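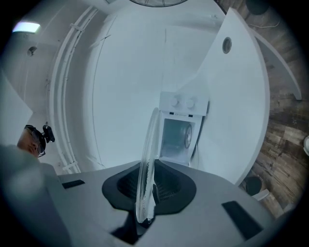 I bought the Firnero in June, after our old Tristar started humming at a pitch that upset the dog, and I've put off writing about it until I'd lived with it for a while. The shop sold it to me as simple. I'm wary of that word on a price ticket because it so often means they left things out. In this case they mostly did leave things out, and I mostly don't mind. It's a white box with two round knobs side by side, and both knobs are white too, much the same size as each other. Very tidy on the shelf in the showroom. Before my first coffee I have turned the wrong one more often than I'd like to admit to a company that charged me 69 pounds for the privilege. A spot of nail varnish on one of them has sorted that out, but I shouldn't be the one doing it.

The leaflet makes a lot of the clear glass plate and how "effortless" it is to look after. Well, it's a glass plate. It lifts out, you wash it, you put it back. What it doesn't tell you is that the plate has to sit properly on the fitting or it wobbles round like a shopping trolley, and you get soup on one side of the bowl hotter than the other. Mine took a fortnight of fiddling before I could drop it in without looking. My neighbour Marius Bălan has the dearer Morgan, 181 pounds, and his does exactly the same thing, so I won't put all the blame on Firnero.

Cooking, then. Porridge comes out fine if you use a deep bowl. Jacket potatoes come out the way they do in any microwave, soft and a bit sad, and I don't know why the recipe booklet pretends they'll be crisp. Defrosting mince is its weak spot. The edges go grey while the middle is still a brick, and turning the power right down only makes you wait longer for the same result. Leftover rice, very good. Frozen peas, very good, but I've never met a microwave that couldn't do peas.

I was told it would be quiet. It is quieter than the Tristar — so is a cement mixer. The bell at the end is one honest ping and then silence, and I'd have paid extra for that alone after years of being beeped at across the house.

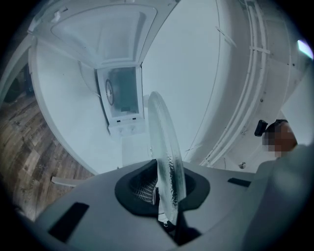

Can the glass plate go in the dishwasher?

Mine goes in once a week on the bottom rack and has come to no harm, though food does catch at the rim and I still end up going over it with a brush at the sink.

The inside of the oven is another matter. The booklet suggests a bowl of water with lemon, heated until it steams, then a wipe. I've tried it with lemon and I've tried it with plain water and I can't tell the difference, so keep your lemon. Cheese sauce needs a proper scrub whichever you use. Take the plate out first, and wipe under it, which I suspect most people skip for months at a time.

Spares are where I got cross. I wanted a second plate to keep by, having broken the Tristar's on a tiled floor, and the official one costs nearly a third of what I gave for the oven. Yaowalak Ongart, who runs the repair stall at our Monday market, found me an Elix one that she thought would fit. It does turn, but it sits a touch high and knocks if the dish is heavy. I've put it away for emergencies. If you order a spare, measure your old one across the widest part and take the listing's word for nothing.

Would I buy it again? At the price I paid, probably. I've since seen the same oven on sale for 170 in a department store with a nicer box, and at that money I'd walk straight past. Two knobs, one plate, a ping. Three stars, and it would be four if they marked the knobs so a tired person could tell them apart.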